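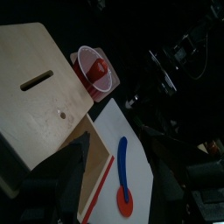
Two months with the Murnelero wrist camera and finger set

Review by Tamer Zoubi, 17 Mar 2018

I wanted to like this kit before it even arrived, so take my good mood with a pinch of salt. The Murnelero set is a small camera that bolts on at the wrist, plus a pair of narrow black fingers that replace whatever your gripper came with. I bought it in December to swap out the Drurkgate pair I'd been fighting with, and I've had it on the arm almost every evening.

First thing, the fingers. They taper to a proper point! My old Drurkgate fingers were wide, flat paddles, great for blocks and hopeless for anything lying flat. The toy pizza cutter is my standard test because its blue handle is long, smooth and a little curved, so a paddle pushes it along the board and never gets under it. I ran 52 tries with each set, same board, same starting spots. The Drurkgate pair dropped or missed it 7 times. The Murnelero pair missed 3, and two of those were my own fault for closing too early.

They're also slim enough to get down into a shallow wooden box without knocking the walls, and that has changed what I can practice on. I used to tip everything out first.

Now the camera. It looks right down between the fingers, so you get both tips in view and whatever you're about to grab. I love this. With my overhead camera I was always guessing the last bit of the approach, and now I just watch the tips come in. You do lose some of the view to the fingers themselves (the left one can hide a good chunk of a box), and you learn to come in from the other side.

Low light is the weak spot. I work in the evening with one lamp, and the white board comes through as bluish gray, and the back of the bench goes close to black. Orange and red stand out fine. Clear plastic is harder: I can find the rim of a cup by its highlights, but I wouldn't trust it for judging how deep the cup is. Zhiqiang Fu has the same camera and runs it with two lamps, and his picture is a lot cleaner than mine, so budget for a second lamp.

Setup took me one evening. The bolts fit, the cable is long enough for a full turn of the wrist, and the Plindden controller found the camera on the second restart. The printed guide skips the page on finger offset completely. You want 102 in that field if you're using the long tips. I found it by trial and error and a lot of gentle bumping into the table.

I also had the Mao gripper here on loan for a weekend. It squeezes harder and it's quieter, but the tips are rounded and it has no place for a camera, so back it went.

Good: pointed tips, close view of the grasp, easy to fit
Less good: dark corners, clear plastic, the guide

Would I buy it again? Yes, tomorrow. Next I'm trying the soft pads that come in the same box, and I'll add my numbers here once I've got the same 52 tries done with those.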